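Wornley Rovers have reached the 600 mark. The club's senior teams have now scored 600 league goals since the move up from the junior combination, and the one that took them there came in a 2-1 home win over Grumberg B in Division Two last weekend.

It was not much of a goal to look at. A corner from the left was half cleared, the ball came back in low, and the Wornley number nine got a shin to it from four yards. The Grumberg keeper had a hand on the shot but could not hold it. The referee waited for a nod from his assistant before he gave it, which meant the celebration started late and in two parts.

The match itself had been flat up to that point. Grumberg came with a thin bench and sat deep, and Wornley spent most of the first half passing across the back line and looking for someone to run. The best chance before the break fell to the visitors, when a long throw bounced through to the back post and was headed over. It was goalless at the half.

The opening goal arrived in the 52nd minute and settled the home side for a while. Grumberg leveled on 70 with a free kick from just outside the box that took a deflection off the wall. The keeper had already moved to his right and had no chance of getting back. For the next ten minutes the visitors were the better team, and they hit the bar from a header that everyone on the near touchline thought was in.

The winner came with six minutes to play. The left back carried the ball out of his own half, nobody closed him down, and his cross was turned in at the near post by the substitute who had come on for the last quarter. That made it 601 for the club, though nearly all the talk afterward was about the one before it.

The result puts Wornley third in Division Two with four games left. Bognár Athletic are clear at the top and should be promoted before the final round. Grumberg B stay in seventh and are safe from the drop.

The count of 600 covers league matches only. It takes in both senior teams, the A side and the B side, and leaves out cup ties, friendlies and the preseason tournament. If cup goals were added the total would stand at 700 exactly after this win, a coincidence that was pointed out more than once in the clubhouse. The club has always kept the two lists apart and will go on doing so.

There has been some argument over the years about where the count should start. The first season in the senior league was cut short when the old field flooded in March and could not be used again until summer. Five matches were never played and two were awarded to Wornley without a ball being kicked. Goals from awarded matches are not in the total. Goals from the matches played that season are, although the final table was never made official.

The first league goal of all was a penalty, scored in a 4-1 defeat away to Bognár Athletic. The 100th came three seasons later in a 5-0 win, still the largest margin the club has managed away from home. The 500th was an own goal. It went in off a defender's knee on a wet night with a small crowd, and the club counted it then as it counts all own goals in its favor.

The slowest stretch was the run from 300 to 400, which took the best part of five seasons and included two relegations for the A team. In one of those seasons the team went eight league matches without scoring. The quickest was the run from 400 to 500, helped along by a B team that won its division and scored four or more in nine of its matches.

The next target, for those who follow such things, is 614. That is the number of league goals the senior teams have let in over the same period, and Wornley have been behind on that count since their second match. The gap was as wide as 88 at one stage. It now stands at 13, and with the A team scoring in every home game this season there is a fair chance it will close next fall, provided the defense holds up its end.

The A team coach said after the match that he was pleased with the points and less pleased with the middle part of the second half. "We stopped playing when they got level," he said. "We got away with it. Bognár would have punished us." He added that the goal count was a good thing for the club but had not been mentioned in the dressing room beforehand.

The Grumberg coach felt his side had done enough for a draw. He had no complaint about the first goal and said the assistant was in a good position to see it. He did think there was a foul in the buildup to the winner, when one of his midfielders went down near the center circle and play went on.

Wornley made one change from the team that drew the week before, with the regular right back missing through a calf strain. He is expected to train again this week and could be on the bench for the next match. The captain picked up his fourth yellow card of the season for a late tackle and will sit out one match if he gets another.

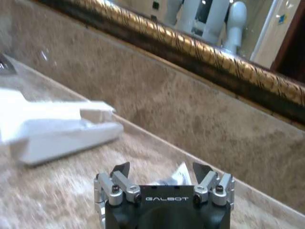
Wornley Rovers Football Club – Senior Section

The B team had a less happy afternoon. They lost 3-0 away to Firance Town in Division Four and remain in the bottom half, though still five points clear of trouble. Two of the goals came in the opening ten minutes, the first from a back pass that fell short and the second from a header at a corner. The third was a penalty late on. Wornley had a goal ruled out for offside between the second and third, and the player involved accepted later that he had gone too early.

Firance Town play on a narrow field with a slope toward the parking lot end, and Wornley sides have not done well there. The B team have one draw and five losses from their visits. The return match at home is the last of the season.

The under-16s were without a game. Their match was called off in the morning because the visitors could not raise a team, and a new date will be set by the league. The players trained instead.

Next up for the A team is the trip to Bognár Athletic, with kickoff at 2:30 p.m. A win would keep second place within reach, as the team directly above them have a free week. Wornley lost the home fixture 3-2 back in the fall after leading twice, and that remains their only home defeat of the season. The team bus leaves the clubhouse at noon. There are seats for supporters, and anyone who wants one should put their name on the sheet by the bar before the end of training.

The B team are at home on the same day against Grumberg C, kickoff 11 a.m. on the lower field. Admission is free. The top field is being rested ahead of the final two home matches, and dog walkers are again asked to keep to the path along the hedge.

Wornley Rovers 2 (52, 84), Grumberg B 1 (70). Half-time: 0-0.
Firance Town 3, Wornley Rovers B 0. Half-time: 2-0.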